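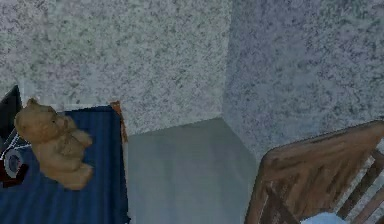
Travellers wanted: tell us whether "luxury" rail and small-ship trips are worth the money

Liline is looking for 25 people to take part in a season of travel reviewing, starting in March. We publish reports on sleeper trains, river cruises and small hotels for readers who pay their own way, and we think a good many of the claims made in brochures deserve a harder look than they get.

Please read the whole page before you apply. We turn down a lot of people who clearly stopped at the word "cruise".

What you would be doing

You would make one journey, chosen with you from our list, and write a report on it of around 1,000 words. You would also fill in a short log each evening, covering meals, delays, noise, staff and anything you were asked to pay extra for. The log matters more to us than the fine writing. We can tidy a sentence, but we can't go back and find out what time dinner was served.

The list this season has two parts. The first is the Vunlow night train, sold as a "five-star hotel on rails". We have read that phrase in the publicity for a great many trains, including one where the shower was at the far end of the next carriage. The second is the Zallow river route, with 6 nights on board and an "all-inclusive" fare. We would like to know what has been left out of it.

Both operators know that we review their trips. Neither will be told which passengers are ours.

Who we want

People who have travelled enough to compare one thing with another, and who do not mind saying that something was dull. You do not need to have published anything. Some of our worst reports have come from experienced travel writers, who seem unable to get through a paragraph without a glass of something chilled and a setting sun.

We would like to hear from people who travel alone, since the single supplement is rarely explained properly. We also want wheelchair users and anyone who finds steps hard going. "Fully accessible" is used very freely in this trade and we have stopped taking it on trust.

You must be over 18, hold a passport valid for the whole trip and be able to write clearly in English. You cannot take part if you, or anyone you live with, works for a travel company, a booking site or a tourist board.

What you get, and what you don't

We pay for your ticket, in the ordinary class of cabin most readers would book. If you want a suite, you pay the difference and say so in your report. We refund your travel to the point of departure, second class, on production of receipts. There is a flat fee for the finished report and log, set out in the agreement we send before you commit to anything.

We do not pay for drinks, spa treatments, excursions or tips. If you feel pushed into paying for any of these, write it down.

This is not a free holiday, whatever your friends tell you. You will be making notes while other people are enjoying themselves, and you may get the cabin next to the engine.

House rules

Accept no upgrades. If one is forced on you, tell us the same day.

Don't tell the staff what you are doing, even if they are charming.

Don't post about the trip until your report is out.

Keep every bill, including the small ones.

How your report is used

We edit for length and for law, and you will see the final text before it goes up. We do not raise or lower a rating because an operator complains, though they do complain. Reports are printed under your own name or initials, whichever you choose. The booking side of our site is run separately by Nistor and has no say in what we print. You are free to doubt that, and we would rather you asked us about it than kept quiet.

How to apply

Send us a letter of no more than a page, with 3 things in it: the best journey you have paid for, the most overpriced one, and a travel claim you no longer believe. Leave out the list of countries you have visited.

Use the form at the foot of the Liline contact page and put "Reviewers" in the subject line. Applications are read every Thursday, and everyone gets a reply, although it may be a short one. If we like your letter we will ring you for a chat of half an hour or so. Please have your passport to hand and your dates in mind.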